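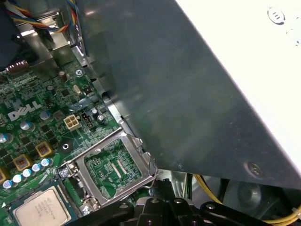

Stop throwing out the office desktop
Posted 6/27/22

I'll keep this short, I have a bus to catch and an opinion to get rid of first.

The boring desktop tower is the best computer most people will ever own. The plain one. The one that sat under a desk at an insurance office for years and then got put out by the dumpster with a sticky note on it. I've been buying them from a surplus place called Russo since before my kids could type, and I'm tired of hearing they're junk.

What's wrong with them, usually? Not much. Dust. A tired hard drive. Old thermal paste gone to chalk. People see a slow machine and think the whole thing has gotten old, like milk. One part got old. Take the side off, lay it down flat, look.

And you can look! That's my whole argument really. Everything in there comes out. The memory pops out with two clips. The processor lifts out once you swing the lever back and open the metal frame. Cards, drives, power supply, all of it is screws and plugs. You don't need a heat gun or a suction cup or a video with 20 steps and sad music.

Compare my Celtum laptop. Nice screen, very thin, weighs nothing. Memory soldered down. Battery glued. When the memory went bad last February the shop quoted me $241 for a new board, and they said it like they were doing me a favor. I paid $132 for the last tower I bought from Russo and it came with a keyboard.
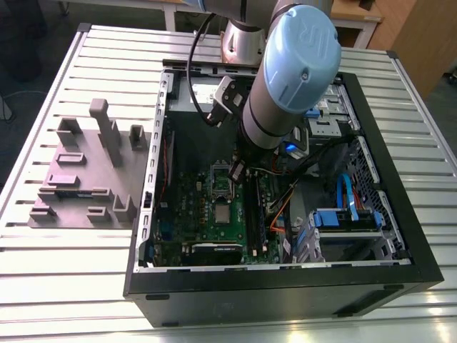
Side panel off, tower on its side. Processor out, socket open.

Now the processor. Everybody is scared of the processor. Fine, be a little scared, the pins in the socket are tiny and if you drag a sleeve across them you will have a bad evening. So roll up your sleeves. Line up the corner mark, set the chip down, don't push. The lever does the pushing. If you feel like you need to lean on the chip itself, stop, it's in wrong. Take it out and try agian.

I've done 8 of these at my kitchen table and bent exactly one pin, and that was me answering the phone with the wrong hand.

Before any of that, unplug it. Unplug it, hold the power button a few seconds, touch something metal. I know you know. Do it anyway.

People write in and say, but it uses more power than a laptop. Sure. Some. It also takes up floor space and looks like a filing cabinet's cousin. I'm not claiming it's pretty. I'm claiming that when it breaks, you can find out which piece broke, and buy the piece.

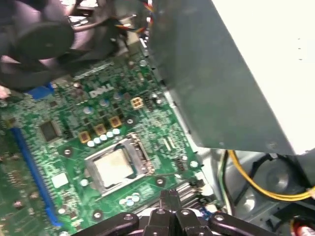
Then there's the paste, which is where most home jobs go bad. Old paste has to come off. All of it, the top of the chip and the bottom of the cooler both. Rubbing alcohol and a coffee filter, a few passes, done. People smear new stuff on top of old stuff and wonder why the fan screams. Small dot in the middle, cooler on, screws in a cross pattern, a bit at a time.

I had a long argument with the guy at Hotier, the electronics counter downtown, who told me nobody under forty wants to open a computer. Maybe. But has anybody handed them one? A kid who has taken a tower apart and gotten it to start up again is not going to be talked into a new one by a slow browser. That's worth more to me than thin.

And the waste, good grief. Our school replaced a whole lab of these for the new Hisov units, sealed boxes the size of a sandwich, not a screw on them. The old ones went on a pallet. Half of them needed a drive, I'd bet, and a half hour with the lid off. I asked if I could have the pallet and was told there was a form. I'm still waiting on teh form.

So before you put yours on the curb, open it. Vacuum nearby, not in it. Write down which plug went where. If it turns out to be the board, ok, then it's dead, pull the memory and the drive and recycle the rest. But check first.

Bus is here. Comments are open, be nice.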